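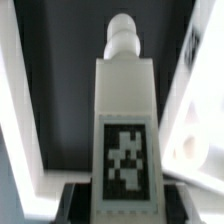

Jidport, July

Section 4. Warping and first set-up of the Omo table loom

Before you start with this section, the loom must be assembled and must stand on a table that does not move. If you have not yet mounted the side frames, please go back to Section 2. The work in this section takes one evening for a person who has done it before, and it is better to plan two evenings for the first time.

You will need:
The loom with both beams mounted
The threading hook (in the flat paper envelope, together with the spare heddles)
Warp yarn, cotton, smooth, not too elastic
Two lease sticks
Strong paper for the back beam, cut a little wider than the warp
Scissors and a tape measure

4.1 Calculating the warp

The weaving width of the Omo is 393 mm. We advise you to stay some distance inside of this width for the first project, because the threads at the outer edges are more difficult to keep in order. The example in this section uses a warp of 300 threads. With the reed that comes with the loom, this gives a cloth suitable for kitchen towels.

For the length, take the length of the finished cloth, add the part that shrinks in washing, and then add the loom waste. The loom waste is the yarn that you tie to the front and to the back and cannot weave. Many beginners forget it and the last towel becomes a short one.

Note: Buy all yarn for the warp at the same time. Two cones with the same color name can still be slightly different, and you will see the stripe after washing.

4.2 Putting the warp on the back beam

1. Wind the warp on a warping board or on warping pegs. Make a cross at one end and tie the cross in all four arms before you take the warp off.
2. Put the lease sticks through the cross and tie their ends together with a gap of one finger between them.
3. Lay the end loops over the rod of the back beam. Spread the warp to its full width and check with the tape measure that it lies in the middle.
4. Ask a second person to hold the warp at the front side, with an even pull. Turn the handle of the back beam slowly.
5. After the first full turn, put in the strong paper. Keep it straight. If the paper goes to one side, turn back and begin again with the paper, do not try to push it with the hand.
6. Stop winding when the front end of the warp hangs a little below the table edge.

Caution: Lock the ratchet each time before you let go of the handle. A warp under tension can turn the beam back with force, and the handle can hit your fingers.

4.3 Threading the heddles

1. Hang the lease sticks behind the shafts, at the height of the heddle eyes. Two loops of string are enough for this.
2. Count the heddles on each shaft and move the ones you do not need to the sides, the same quantity left and right.
3. Cut the end loops of the warp open. Take the first thread from the cross with your fingers and pull it through the first heddle with the hook.
4. For plain weave, thread in the order 1, 2, 3, 4 and repeat.
5. After every group of threads, check the order and then tie the group in a loose slip knot.

Please do the checking. An error found now costs one minute, but the same error found after weaving a hand of cloth means that you must open everything from that place to the edge. It is also good to have a lamp from the side - light from above makes the heddle eyes difficult to see.

4.4 Sleying the reed and tying on

1. Stand the reed in the beater and find its middle. Measure half of the warp width to the right and begin there.
2. Pull the threads through in the same order as in the heddles. Do not cross them.
3. Tie small groups to the front rod, first the middle, then the two outer groups, then the rest.
4. Touch the warp with the flat hand. Tighten again the groups which feel soft.

Note for owners of the older Dijkstra reed: it fits in the Omo beater, but you must remove the felt strip from the lower groove first. Keep the felt. The reed from Wulteo is too high and cannot be used.

4.5 Checking the shed

Lift shafts 1 and 3 together, then 2 and 4. Look through the opening from the side. All threads must lie in two clean layers. If one thread stays in the middle, it is most often crossed between heddle and reed.

Weave the first rows with thick waste yarn until the gaps between the groups are closed. Now you can continue with Section 5, Winding the shuttle.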